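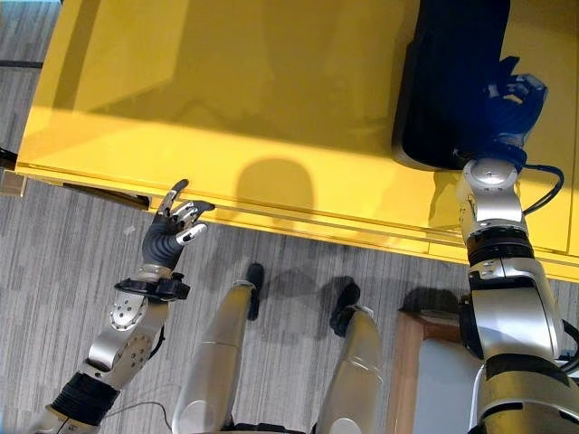
I went to the Gradden open day expecting to be sold something, and I was, though it took them until the tea to get round to it. The posters promised "the future of the high street". What you get is a furniture warehouse on the ring road with bunting on it.

The tour was meant to start at 12 and didn't. Declan Brophy, who was leading ours, spent the wait telling us how much Gradden loves small shops. I used to run a small shop. Gradden's delivery charges are one of the things I don't miss.

Once moving, he was better. He knew the returns side well and admitted that a scratched wardrobe is often cheaper to write off than to mend. I asked what happens to the written-off ones. "They're handled responsibly," he said, and we went up some stairs.
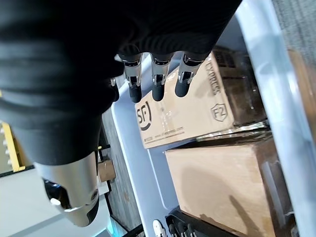
Packaging got a whole talk to itself, given by Cremilda Prado. She says they use less card than they did three years ago. Less per parcel, or less altogether? Per parcel, she said when pressed, and fair play to her for answering. They also send a lot more parcels, so make of that what you like.

The Mollness range was laid out for us to sit on. The armchair is comfortable for as long as a tour group lets you have it. The sofa felt hard at the front edge and I wouldn't pay the asking price, open day discount or no open day discount. The discount ran until 16:00 and wasn't offered on anything I'd have bought.

Tea was free, parking was £3. Go if you like warehouses. I'd want a straight answer about those wardrobes before going again.

Recent visits
Pluton Tiles: a very long showroom
Ogundipe Mill in April
Is a brewery tour ever worth it?

Contact | © Hanyu Qian | Back to top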